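The Robots Are Learning From Us, and They Are Slow Students

Arkberg opens its doors to visitors one afternoon a month, and in February I went, mostly to find out whether the thing in its brochure existed. The brochure shows a pair of arms folding a shirt. At the front desk I asked to see the arms. They were being serviced, I was told, but I was welcome to watch the training.

Training, at Arkberg, means people. They stand at white tables holding grippers with yellow fingertips and pick things up, put them down, and pick them up again. A camera on the gripper records what the hand does, and the recordings go into a program the company calls Primico. Later, in theory, a robot does the same job with no one holding on.

"You can't write down how to handle a cable," said Arash Amini, who runs the sessions. "You can only show it, many times."

How many? Amini said about 700 recordings for a single task, if the task is simple. I asked what counted as simple. He thought about it longer than I expected and said that moving a cup was simple, if it was the same cup.

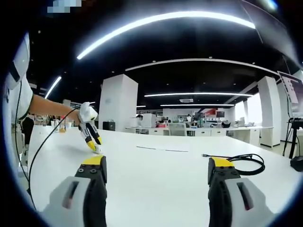
Cables are a different matter. They bend, they coil, they never lie the same way twice, and a large share of factory work consists of plugging them into things. Arkberg has a customer for this, a parts maker called Golestani, and it would like very much to have others. Amini would not say what Golestani pays. He did say the pilot had been extended, a word that can mean a client is delighted or that the job isn't done.

I got a turn. The gripper was heavier than I'd guessed, and my wrist complained within minutes. On my first try I pinched the connector sideways. On my third I dropped it on the floor. Amini said those recordings would be thrown out, which seemed fair.

Then there was the slide show. Feviritz, the finished product, is supposed to be on sale next year, and the chart gave it a success rate of 100 percent. A man in the second row asked what it had been tested on. The answer was one connector, on one table, under the lights in that building. He wrote this down. So did I.

I don't think anyone at Arkberg is lying. The people I met were patient and plainly good with their hands, and I left more impressed by them than by anything on the slides. On the way out I asked again about the arms. Still being serviced, said the front desk, but I should try again next month.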